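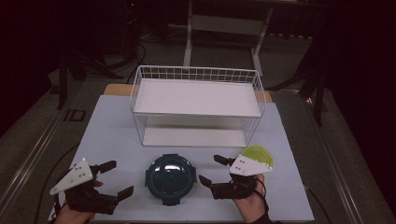
Normand Hiebert thinks I'm too fussy about jar rims, and he told me so again when I sent round last month's list. He's been making pickles longer than I have, so I've kept his remarks in where they made me change something. Everything else is me going through my own shelf and fridge before the May batch of dilly beans.

## Before the beans get washed

- [x] **Jars: chips and cracks.** Ran a finger around every rim. 2 had nicks, so they're pencil holders now. Normand says he'd have used them for the fridge batch. I wouldn't!
- [x] **New flat lids.** Bought fresh. The screw bands are old but not rusty, and that's fine by me.
- [ ] **Vinegar strength.** The label has to say 5%. I had a half bottle with the label soaked off, and I'm cleaning the kettle with that one (still need to buy more).
- [x] **Salt.** Pickling salt, no iodine. The table stuff made my brine cloudy last time and I sulked for a week.

## Canner and stove

- [x] Rack sits flat in the pot
- [x] Water covers the jars by an inch or more
- [ ] Timer. Mine sticks at 3 minutes, so I'll use the phone. Nesma Amrani asked if I just guess. I do not guess, Nesma.

## After

- [ ] Leave jars alone overnight, no poking the lids
- [ ] Press each center in the morning. If it pops, it goes in the fridge and we eat it first
- [ ] Wipe, label, month on the lid

**Comments:** the garlic was sprouting, so I swapped it for a firmer head. Dill is from Colton Dhillon's yard and needs a really good rinse, there were aphids on the last bunch. Recipe makes more brine than you need, I had 20 ounces left over and put it on cucumbers.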